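Sindex brings robot cleaning of inside glass to the Lonilby offices
The cleaning team keeps its people and gets new tasks, new training and fewer hours with the arms above the head

LONILBY, November — Sindex, a company for building services, has put a robot for washing interior glass walls into regular work at the Lonilby office building. The system has the name Portela. It washes the glass partitions between corridors and office rooms, and it is operated by the same cleaners who until this autumn did the whole of this work by hand.

Lonilby is a building with very much glass. When it was renovated, almost all inner walls on the office floors were replaced by glass panels in metal posts, so that daylight can reach the corridors. The tenants like it. For the cleaning team it meant that a job which was once small became one of the biggest in the plan. There are 500 panels in the building, and each has two sides.

Before Portela, the glass was washed in a fixed round. The cleaners worked in pairs, one with the sponge and the bucket, one with the squeegee, and a short ladder for the upper part of the panel. It is work that looks light from outside. Those who do it for a full shift know that it is heavy for the shoulders and the neck, and that the ladder has to be moved, opened, closed and moved again the entire evening.

Sindex asked the team which part of the work they would most gladly give away. The answer was the upper part of the glass and the dried marks, the places where one must press and rub for a long time. For this reason the development of Portela began with the sponge. The arm presses the sponge to the glass with an even force, goes over the surface in overlapping paths, and comes back to places where the mark is still there. The sponge is an ordinary one with a scouring side and a foam side, of the same kind the cleaners have on their trolleys. If it is worn, it is changed by hand.

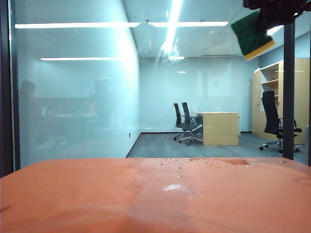 A cleaner always goes with the machine. He or she brings it to the first panel, chooses the programme on the control panel, checks that the glass has no film or stickers which could be damaged, and gives the start. While the arm is working, the cleaner can do the door handles, the desks or the floor in the neighbouring room. After each panel there is a check by eye. If streaks remain, they are taken away by hand or the panel is given a second pass. Sindex wishes to say this openly: the machine does not see everything that an experienced cleaner sees, and the last word about a clean glass stays with the person.

The trial at Lonilby went on for three months. In this period 97 of every 100 panels were accepted by the team after the pass of the machine and the usual finishing by hand along the posts. The others needed to be done again, mostly where tape had left glue on the surface or where the room was so narrow that the arm could not stand at the right angle. These rooms have been taken out of the plan for Portela and are cleaned as before.

What changes for the people

No position in the cleaning team was closed with the arrival of the machine, and the contracts keep the same number of hours. This was agreed in writing before the trial, between Sindex and Gedum, the firm which manages the building and orders the cleaning. The agreement says also that the time won on the glass is to be used for other work in the building and is not taken out of the budget.

In practice, this time goes to things for which the old plan left very little room. Carpets in the office rooms are now treated for stains more often. The textile and mesh backs of the chairs, which were cleaned only on request, have a place in the regular round. The kitchens on each floor receive a second visit in the afternoon, when they need it most.

The hours are also different. Earlier the glass could be washed only when the offices were closed, because ladders and buckets in a corridor full of people are a risk. Rooms that are free in the daytime can now be done from the corridor side during normal hours, with a small marked area around the machine. A part of the team has moved from the late shift to the day shift. The move was offered and it was not an order; some of the cleaners preferred to stay in the evening because of their families or a second job, and they have kept their shift.

Every cleaner who works with Portela has been through a course of three days. On the first day the group learns the safe use: the stop button, the distance, what to do if someone enters the marked area. The second day is for water, cleaning agent and sponges, as too much water on the glass runs down on the machine and on the carpet. The third day is spent in the building with real panels. The course is paid as working time and ends with a certificate, and the cleaners who hold it receive a higher hourly rate also on days when they do not use the machine.

The beginning was not without difficulties. In the first weeks the machine stood too often, and the cleaners had to wait for a technician from Sindex to start it again. Most of these stops came from a sensor which took the reflection of a ceiling light in wet glass for an obstacle. The setting was corrected, and the restart can now be made by the cleaner. The team also complained that the instructions on the display used technical words. They were written new, in simple sentences, together with the people who read them every day.

Another wish from the team has not been fulfilled yet. The tank must be filled at the cleaning room on the ground floor, and the way with the lift takes time. Gedum is preparing a water connection on the upper floors. Until this is ready, the cleaners plan the filling together with their break.

For the people in the offices

Office users at Lonilby do not have to prepare anything special. It helps if posters and notes are taken off the glass before the room is on the plan, and if chairs are not left directly at the wall. The plan hangs at the entrance of each floor. Anyone who has a meeting and does not want the machine near the room can say this at the reception — the panel is then moved to another time.

The machine has no microphone and does not store pictures from its work. The sensor on the arm measures the distance to the glass and finds the edges of the panel. This was a frequent question when Portela first appeared in the corridors, and a sheet with the answers is available at the reception.

Next steps

Sindex will continue at Lonilby with the present equipment and will go through the work with the cleaning team and Gedum again after the winter, when there is more dirt in the building and the glass near the entrances needs more care. A narrower base for small rooms is in development. Outside glass and façades are not part of the project.

About Sindex

Sindex plans and carries out cleaning and maintenance in office buildings and develops equipment for this work. Portela is its first machine for interior glass.

Questions from the press are answered by the Sindex press office. Visits to Lonilby during the work are possible by arrangement and take place in the afternoon.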